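Memus Stockroom Help Log
Ticket: card labels keep curling and dropping off the bins
Posted 2022-02-20 by Matvii Pavliuk, Lutumville branch
Status: open, mostly fixed

Problem as first reported: the rectangular cards we use as bin labels won't stay in their holders. They go in fine, then by the next morning a few are face down under the shelves. It started in January, right after we switched over to the Vanum clip-on holders (which I love, by the way, they look so much neater than tape!).

What I checked first: the card size. I took a card from the old batch and one from the new batch and laid one over the other. The new ones are a hair narrower. You'd never spot it from across the room, but you can feel it the second you slide one into the holder, it rattles. So that's one cause found, and I was pretty pleased with myself.

Our cards have a white border, and that border is handy here. If it shows evenly on every side the card is seated right. If one side disappears, it has slipped behind the lip and it's going to fall.
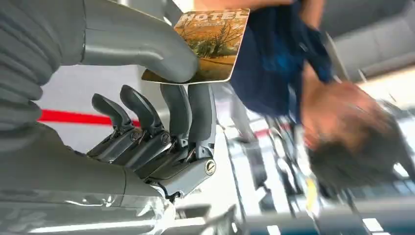 White-bordered card, held at a tilt.

Second thing I tried: a folded strip of paper behind the card as a spacer. Works great on the short holders. On the long ones the card bows out in the middle, so I went back and used two small strips, one near each end, and left the middle alone. Much better.

Test so far:
- 9 holders with no spacer: 5 cards dropped overnight
- 9 holders with end spacers: all stayed put
- same again with the heat turned up: 3 curled a little at one corner, none fell

The curling is its own problem, I think. Those three were all on the rack by the heater, and the cards there feel drier and springier than the rest.
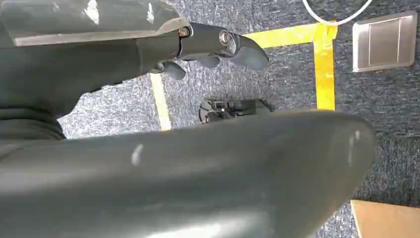
So for now I've moved that rack over to the other wall and I'm keeping the spare cards flat under a heavy binder. Please don't stand them up in the box again, they take on a bend and then no spacer in the world will help.

Still to do: ask Vondráček if they can cut the next pack of 60 to the old width. I've put an old card in an envelope for them to measure against. If they can, we can skip the spacers completely, and I'd be thrilled, cutting all those little strips takes forever.

Update, same evening: tried a dab of removable putty on one long holder. It holds really well! But it leaves a greasy spot on the back of the card, so only use it on cards you don't plan to reuse. I'll leave the ticket open until the new pack is in.

Recent tickets
Vanum holders: which way up does the clip go?
Marker smearing on coated cards
Shelf numbers out of order after the move
Where to send worn-out bins

Contact the Memus help desk | Copyright Memus, Lutumville | Back to top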